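Collecting Hand-Held Gripper Demonstrations for a Tabletop Placing Task
Project report, Upendo Khaemba and Bakari Koech
26 Jul 2026

1. Background

Our project was the data side of a larger class effort at Dorkbridge. The other team trained the policy. We were asked to produce the examples it would learn from, using a hand-held gripper with a camera mounted on it, and to write down how we did it so next year's students can add to the set without starting over.

The target was 1000 usable demonstrations of one task: pick up a small part from the table and set it down inside a shallow tray. We called the set Vevis, after the folder name Bakari had already made on the lab drive.

2. Setup

All recording was done at one table in the Dradthorpe lab. The gripper is squeezed by hand and has two flat fingers. The camera looks forward past the fingers, so the table and the tray show up in the video from the point of view a robot wrist would have.

We wrote a small logging script, Ntuli, that starts a clip when the trigger button is held and stops it when the button is let go. It saves the video, the finger opening and the motion track under one clip number. The first version dropped the finger opening on long clips. We fixed this in the second week and threw out everything recorded before the fix.

3. Procedure

Each clip starts with the fingers open and nothing between them. The operator holds still for one second, moves to the part, closes, carries it to the tray, opens, and backs away. The hold at the start matters more than we expected. Without it the motion tracking sometimes had not settled, and the first part of the path came out bent.

Between clips the second person moved the part and, every 18 clips, moved the tray. We changed places after each tray move, so that the set would not end up with only one person's way of reaching. Upendo tends to come in low and flat. Bakari comes down from above. Both were kept.

We also recorded approach-only clips, where the operator moves toward the tray with open fingers and no part. These were requested by the training team, who wanted more views of the tray from different distances and angles. They are labeled separately and do not count toward the 1000.

4. Checking the clips

Every clip was watched once at double speed by the person who had not recorded it. A clip was rejected if the tracking jumped, if the part was dropped outside the tray, or if a hand came into view during the carry. We rejected 132 clips in total. Most of those were tracking jumps, and most of the jumps came from turning the wrist too fast on the way to the tray.

We did not reject clips where the first grasp missed and the operator tried again. The training team asked for these to stay in – they are tagged "retry" in the label file.

5. Problems

The finger faces wear. We did not plan for this and had no spares at the start. We now think the fingers should be photographed at the beginning of each session, so that changes in grip can be matched to clip numbers later.

The plain tabletop was also a limit. With only one surface in the set, we do not know how well the policy will do on a different table. We had meant to repeat part of the work with a cloth laid down, but the hours went to redoing the clips lost to the logging bug.

6. Remaining work

The set reached 1000 accepted clips. The training team has said it would like 2000, with at least one more table and one more tray shape. The label file, the Ntuli script and our session notes are in the Vevis folder. Anyone continuing the work should read the session notes first, mainly the pages on tracking.

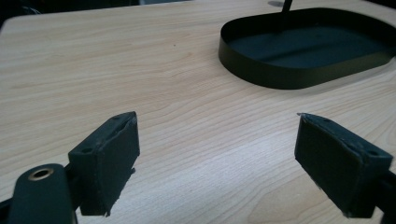 Figure 1. Gripper fingers open over the tabletop, with the black oval tray ahead on the right.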